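Two-arm demo at an open day: live or simulation?

Ginevra Lombardi
Jun 16, 2023
I'm taking 30 students to the Badura open day. The program lists a "two-arm tabletop demonstration" lasting 41 minutes. Does that mean real hardware, or a simulation on a screen? I need to know how close the group has to stand.

Muireann Mac Mathúna
Depends on the year. Email them.

Ailbhe Brophy
I went in May. Both, in sequence. The operator runs the task in simulation first, on a projector, then repeats it on the hardware behind a barrier. The simulated half is readable from the back row. For the hardware half, split the group – the barrier has space for nearly 20 people. Ask for the overhead view in the simulated half. It shows the spacing between the two grippers, and most of the talk is on that. The default side view hides one arm behind the other.

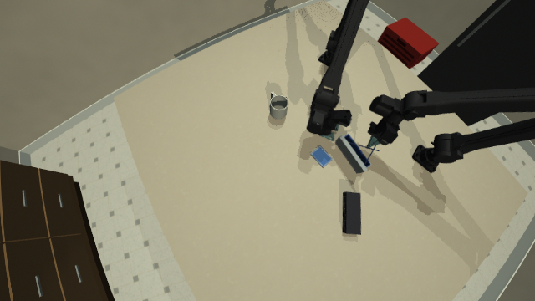

Simulated run: both arms over the blue-and-white box, metal mug off to the left.

Questions are taken between the two halves, none during motion. Bags go in room 121.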